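Tedside Makers and Automation Board
Visits, shows and open days
Thread: Narkuvham open day, write-up and questions

fennel_post wrote:

Went to the open day at Narkuvham on 28 January 2018 and said I would write it up for those who could not get a place. It ran in two sessions and I was in the morning one. Parking is poor. Use the road behind the bakery and walk.

The building is an old seed warehouse. The ground floor has the arms and the upstairs has the kitchens, where they record people doing ordinary jobs by hand. Most visitors went straight to the arms. I would say upstairs was the better half, but it depends what you are after.

The arm demo was pick and place with cartons. The software is called Jurnska and they wrote it themselves. It handled the cartons well and then had trouble with a bag of pasta. They did not hide that. The man running it reset it and carried on talking.

Upstairs was run by Annick Zacharias. She gave a short talk first and then took us through to watch. The task for our session was glassware: take each piece from where it stands, move it along the counter, set it down the right way up. It is a dull job to watch and she said as much. The point is that clear glass is hard for a camera to judge, because the camera gets the wall behind it as much as the glass. We had the view from head height on a screen beside the door.

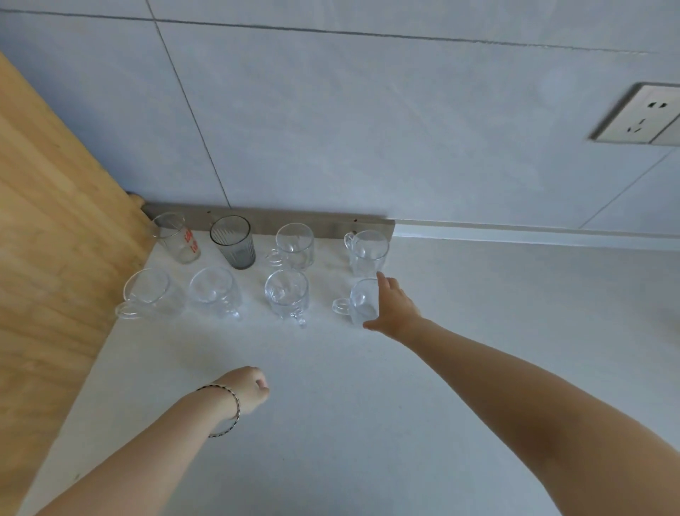 What I noted upstairs

- The glasses start in two rows at the back of the counter, close together. Annick said the spacing is left tight on purpose. If you spread them out the job gets too easy and the recordings are less use.

- They are not a matching set. There are mugs with handles, a tumbler with red printing on it and a grey ribbed one. The handles on the mugs point different ways, so the hand has to come in differently from one to the next.

- People work at their own pace. There is no timer on the wall. I asked if they were told which hand to use and the answer was no.

- A full recording day gives them 145 usable runs if nothing goes wrong. The total for the glassware job stood at 2251 when we were there.

- Tea was free. The biscuits ran out before the second session, I am told.

Happy to answer questions if I can.

----------

oldrelay wrote:

Thanks for this. I was in the afternoon session and came away less keen than you. The carton demo was the same one they took to the Tedside show in August, down to the same boxes. I asked what had changed in Jurnska between then and now and got a long answer about the gripper pads.

The upstairs part I thought was thin. Watching somebody move mugs is not a demonstration of automation. It is a demonstration of somebody moving mugs.

----------

fennel_post wrote:

I did not see the Tedside one so I cannot compare. On the second point, they were clear on the sign-up page that upstairs was recording and that no arm would be running there. You can fairly say it was not for you.

----------

oldrelay wrote:

I read the page. I still expected to see what the recordings turn into. Show me the person doing it, then show me the machine doing it after. They only gave us the first half.

----------

marl_and_clay wrote:

Agree with oldrelay there. I put that to Annick Zacharias at the end and she said the glass model is not fit to show yet. It drops too many. They have it running in a pen downstairs with plastic beakers, and visitors are kept out. I would have paid to see that.

Does anyone know if the handles matter to it? I would have thought you teach it to grip the body of the mug every time and ignore the handle.

----------

tansy_b wrote:

They matter even if you ignore them. In a tight row the handle of one mug sits in the gap where your fingers need to go for the next. Look at the picture in the first post. The front right mug has its handle out to the left, towards its neighbour, and the hand is coming round it with the thumb on the right side. If you teach a gripper to close from left and right every time, it will catch the handle.

I do this sort of thing for a living (bottling line, not mugs) and we turn everything to face the same way before the machine goes near it. In a house you cannot.

----------

marl_and_clay wrote:

Fair enough, I had not thought of the gap.

----------

quillon77 wrote:

Two questions for fennel_post.

1. Is the counter real stone or a top laid over a bench? I am building something like it in the garage and the reflections are driving me mad.

2. What were the lights?

----------

fennel_post wrote:

I do not know what the top is made of. It is white with a faint speckle and smooth, and I did not think to ask. The wall behind is light grey tile. I did not look up at the lights, sorry. There were soft shadows under the glasses and no hard ones that I noticed, so if yours are harsh I would start with that.

----------

tansy_b wrote:

quillon77, try bouncing a lamp off the ceiling before you spend money. A white top will throw light back up through the base of the glass whatever you do. I would not try to get rid of it. Whatever you train has to work in kitchens that have white worktops.

----------

oldrelay wrote:

Or put a dark mat down and get on with the rest of the job. He is working in a garage, he does not have to solve every kitchen in the country.

----------

tansy_b wrote:

Then it works on a dark mat. We had a supplier do that to us with a blue tray. It was fine until the tray was changed.

----------

quillon77 wrote:

I will try the lamp first and the mat second. Thanks both.

----------

heronlane wrote:

Did they say anything about who they take on for the recording? My daughter is looking for part-time work and lives ten minutes away.

----------

fennel_post wrote:

Yes, there was a sheet by the stairs. It goes through an agency called Dissanayake, not Narkuvham directly. Half-day shifts, and you have a practice morning first. You are asked to say if you wear glasses, as the head camera sits differently. I did not keep the sheet so do not hold me to the details.

----------

heronlane wrote:

Found Dissanayake, thank you. The form is up and she has filled it in.

----------

marl_and_clay wrote:

Any word on the next open day? I would go again if the beaker pen is open.

----------

fennel_post wrote:

They had 330 people ask for places this time and could not fit them all in, so there is a waiting list. If you came to this one you go to the bottom of it. No date given. I will put it here if I get the email.

----------

oldrelay wrote:

Put me down as a maybe. If they bring the same cartons out a third time I am only going for the biscuits.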